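Plier un maillot de basket floqué sans abîmer le numéro

Par Berwyn Price, mis à jour le 25 mars 2026

Quand mes deux garçons se sont inscrits au club de Tolside, je pensais que le plus dur serait de les conduire aux matchs. Je n'avais pas prévu la pile de maillots ! Les leurs d'abord, puis ceux de l'équipe entière, que les parents lavent à tour de rôle, et enfin les vieux modèles de collection que mon beau-frère me confie « le temps de trouver une armoire » (il la cherche toujours). À force, j'ai pris mes petites habitudes, et je vous les livre comme elles me viennent.

Avant de plier

Un maillot se range parfaitement sec, flocage compris. Je lave les miens à l'envers, à 40 degrés au maximum, et je les laisse sécher sur un cintre large, loin du radiateur. Le sèche-linge, je l'ai essayé une fois, sur un maillot 100 % polyester auquel les enfants tenaient beaucoup, et les chiffres se sont craquelés sur les bords. On m'en parle encore à Noël.

Passez ensuite la main à plat sur le numéro. S'il colle un peu sous les doigts, redonnez-lui une nuit sur le cintre.

Ce qu'il vous faut

Une surface plane et assez grande : table, lit ou canapé, tout me va, même si j'avoue une préférence pour le canapé, à cause de la radio qui est juste à côté. Prévoyez aussi une feuille de papier de soie par maillot, et une boîte si vous rangez pour longtemps. J'utilise les boîtes Kovlow, modèle bas, qui en accueillent 4 sans les écraser.

Le pliage

Tout se joue au moment de l'étalage – prenez votre temps, le reste ira tout seul. Attrapez le maillot par un coin de l'ourlet et par le bout de la manche opposée, puis tirez doucement pour ouvrir le tissu. Sur le rouge et blanc, le numéro 33 vous renseigne tout de suite : le premier 3 est à l'endroit, le second tête en bas, signe que le tissu est encore replié sur lui-même. Dépliez jusqu'à ce que les deux chiffres regardent du même côté, puis lissez du col vers le bas.

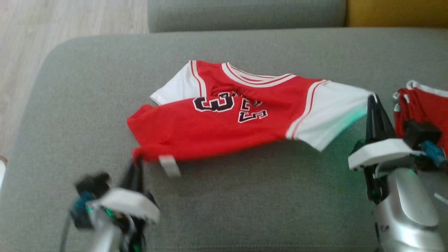 Retournez maintenant le maillot, face contre le coussin, et posez le papier de soie au milieu du dos. Rabattez un côté, manche comprise, puis l'autre ; sur le rouge, les fins liserés qui bordent la manche blanche font un bon repère pour garder le pli bien droit. Remontez enfin le bas en 3, sans appuyer, et glissez la petite étiquette blanche de l'ourlet vers l'intérieur pour qu'elle ne dépasse pas de la pile.

Pour les maillots à longues manches, croisez-les dans le dos avant de remonter le bas. Et si vous retrouvez un faux pli au printemps, une nuit sur le cintre dans la salle de bains suffit en général.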